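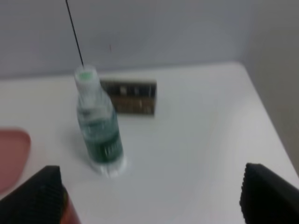 Myrto thinks I should stop waiting on the landlord and pay for the water test myself. She said so twice on the phone last night, and then once more in a text.

4/27/22

The kitchen tap ran brown again this morning, four minutes before it cleared. Same as yesterday. I called Undisby and was on hold long enough to eat breakfast. The woman said they are flushing the mains on the Pisthorpe side and it should settle down by May. I asked if it was safe to drink and she said to run it until clear -- she would not say more than that.

Bottled water for now. I don't like it. The store wanted 8 dollars for a case and I had to carry it up from the street with the elevator out. I have used tap water for the coffee and nothing has happened to me.

The test is 153 dollars with the lead panel. Rent is 415 due on the first, so it will have to come out of the car money. Deligiannis has not answered my letter. Mrs. Gavalas downstairs (no relation to Myrto Gavalas, as far as either of them knows) says her water is fine, but her pipes were replaced after the leak.

Worked on the taxes for an hour and gave up. Cold out, some wind. Washed the blue sheets at the laundromat, not here -- I am not putting anything light through that machine until the water clears. Soup for supper. Need to buy stamps and call the dentist.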